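Software Notes: Grasp Planning in the Caddy Layout

The 2.4 branch of our pick-and-place stack is now what runs on the bench at Vestisgate. Most of the work since the last newsletter went into one problem: getting a two-finger gripper down to a bottle cap when other bottles are standing close by. Kedir Negash wrote the new approach planner and Giorgia Villa did the perception changes. What follows is a short account of what changed and what still needs doing.

The old planner treated every object as a box with some padding. That worked well on open tables and badly in anything with walls. Given a divided caddy with bottles in the back and a tissue box in front, it would return no path for most of the bottles, or it would find one that swung the elbow out past the table before coming in. Arturo Parisi went through the logs from the old branch and found that the planner was rejecting most grasps at the first step, before it had even tried to move the wrist. The padded boxes overlapped, and as far as the planner was concerned the gripper was already in collision.

The new version drops the boxes for anything within a hand's width of the target. It builds a height map from the depth camera and checks the finger shapes against that. Objects further away are still boxes, which keeps the check fast. The planner samples up to 400 approach poses per target, throws out the ones where either finger would touch a neighbor, and ranks what is left by how much room there is on the tighter side. It then asks the arm controller for a straight vertical move over the last part of the path.

The task we use for tuning is a plain one. Bottles start in the rear compartment of the caddy and the goal is the tray in the middle of the table. We let the bottles lean if they want to, because a leaning bottle is where the old code gave up soonest. 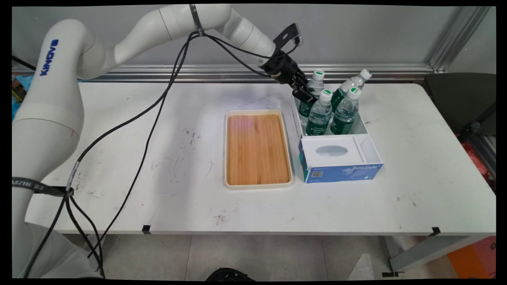
What changed in perception

Clear bottles are hard on a depth camera. The body of the bottle mostly comes back as holes or as the wall behind it, and the parts that do come back are the label and the cap. Giorgia's change is to stop asking for the whole bottle. The detector now looks for caps in the color image, fits a small disc to each one, and uses the label only to estimate which way the bottle is tilted. If the label is hidden behind another bottle, the tilt is marked as unknown and the planner adds a little extra clearance on all sides.

The white caps against a white caddy gave some trouble at first. The detector would sometimes report the caddy's rim as a cap, usually near a corner. There is now a check on the height of the disc compared with the compartment wall, and that removed nearly all of the false caps. A few still get through when the wall is lit from one side. Giorgia has a fix in review that uses two views in place of one.

What changed in control

The final vertical move used to be a position command with a force limit. If a finger brushed a cap on the way down, the arm would stop and the whole attempt would be thrown away. It now runs with lower stiffness sideways and normal stiffness downward, so a light touch lets the fingers slide past. The force limit is still there and has not been raised.

We also slowed down the close command. The earlier setting could knock the bottle next to the target when the fingers were not centered. The cost is a slightly longer cycle, and we are fine with that for now.

One thing to watch if you run this on your own arm: the external gripper cable is not part of the collision model. The planner knows about the links, the wrist and the gripper, and that is all. We keep joint limits on the wrist so the cable loop stays on the outside, and those limits live in the site config file, so they will not come along when you update. Orysia Melnychuk has started on a simple cable model, but it is too slow to run during planning.

Results so far

Over 119 logged attempts with the new branch, failures fell into a few groups. The largest was bad tilt estimates, where the fingers closed on one side of the cap and the bottle rolled out. After that came missed caps, then planner timeouts. Timeouts were the most common failure on the old branch, so that part has moved in the right direction. The full breakdown is on the project page, with logs for anyone who wants to replay them.

Planning time is around 2 seconds per target on the bench computer. Most of that is the finger check, and it should split well across cores. Kedir is testing a version that does so on a 16-core machine lent to us by Brelateck.

How to get it

The branch is merged and tagged. Existing users should rebuild the message package first, as the grasp message has a new field for tilt confidence and old recordings will not play back without the converter. The converter script is in the tools folder. Run it on a copy of your recordings.

The config format has also changed a little. Padding is now set per object class, and the old single value is ignored with a warning in the log. If your arm suddenly gets more cautious after the update, check for that warning.

Next up is placing. At the moment the arm lowers the bottle to a fixed height over the tray and lets go, and the height is typed in by hand. Graziella Cattaneo is working on contact detection for that step and hopes to have a first version in May. The Monti group has asked for the same thing for cartons, so comments on the draft interface are welcome on the issue tracker.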